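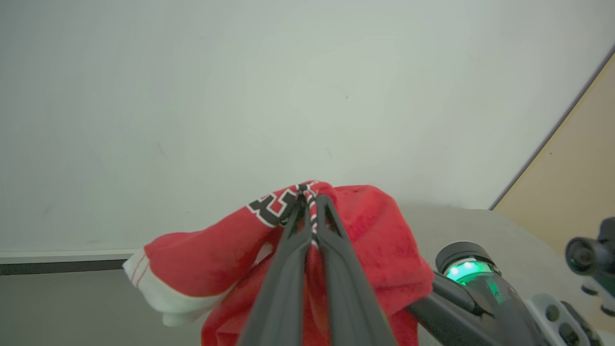 Cestorden, the little magazine written by tulpas and the people who share a head with them, is back, and the new number goes out to readers on 4 May 2018! It's been far too quiet since the last one, and the editors have clearly been saving things up. The theme is visualisation, with a good long opening article on learning to hold one ordinary object in the mind until it stays put. Cloth is recommended for beginners. Take the red garment at the top of this page, pinched up into a crumpled peak: look at it for a minute, shut your eyes, and let your tulpa tell you where the folds go. Hosts who have always insisted they "can't see anything in there" may be pleasantly surprised at how much their companion remembers for them.

The other big piece is a conversation between two tulpas who met on the Durnora forum and have been writing letters to each other ever since, with their hosts doing the typing and (mostly) keeping out of it. They talk about names, about being based on a character out of a book and growing away from it, and about what it's like to wait for a turn at the keyboard. It's funny and rather touching, and I read it twice before breakfast.
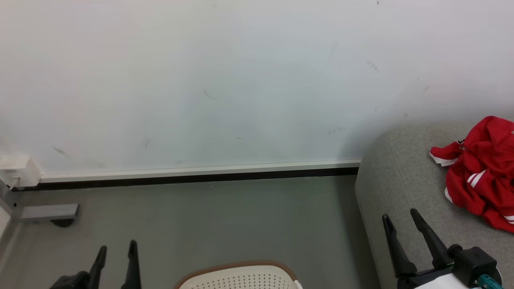 Cestorden, Issue 60

There's more fiction than usual this time. The long story is set in a wonderland that keeps adding rooms while its owners are asleep, and it runs to the full 3000 words allowed, every one of them earned. After it come some shorter bits: a poem about losing an argument with yourself, a very sensible column on forcing when you're tired, and the letters page, where the row over whether tulpas should sign their own drawings is still going strong. I'm on the side of signing, for what it's worth, and so is everyone in my head.

The printing has been done by Sharifi, the small press in Gidbridge, so for those of us who like paper there will be proper stapled copies again. The April proofs were passed round at the Gidbridge meet-up and the colours in the comic strip looked lovely, much brighter than they do on a screen.

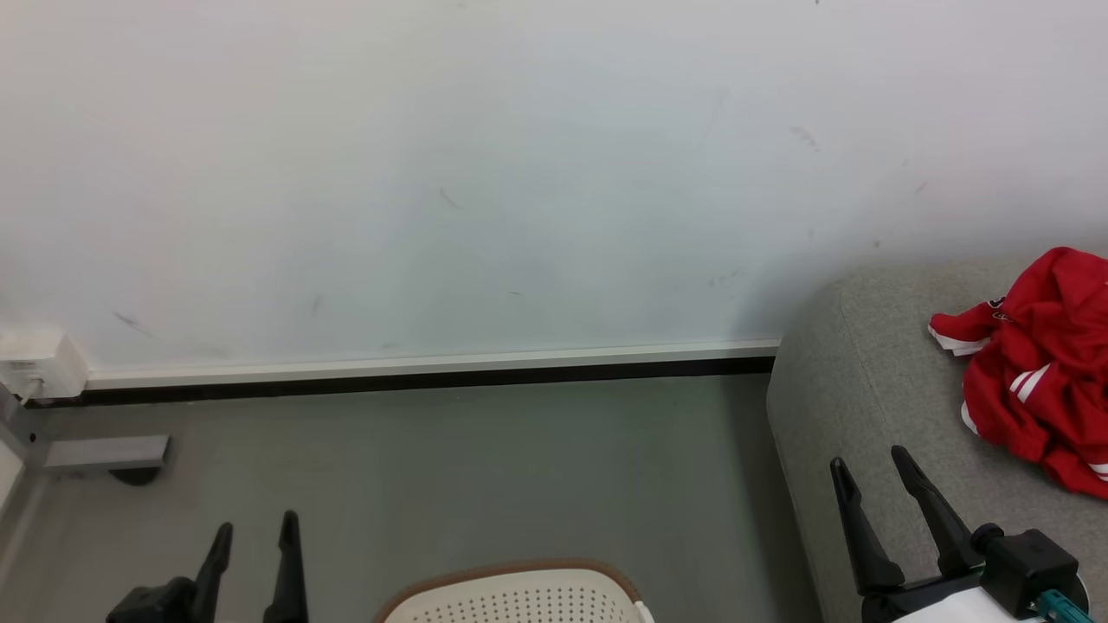

Anyone who went to that meet-up will also know that the editors are after artists. They want portraits of tulpas, either drawn by the tulpa or drawn from their instructions, and they don't mind in the least if it's biro on lined paper. Stories and letters are welcome as well. Please say who wrote what, so that the right member of the system gets the credit.

Submissions go through the Cestorden thread on Durnora, where the paper copies can be ordered too. The theme for the next number is voices, and my lot have already started arguing over who gets to write in.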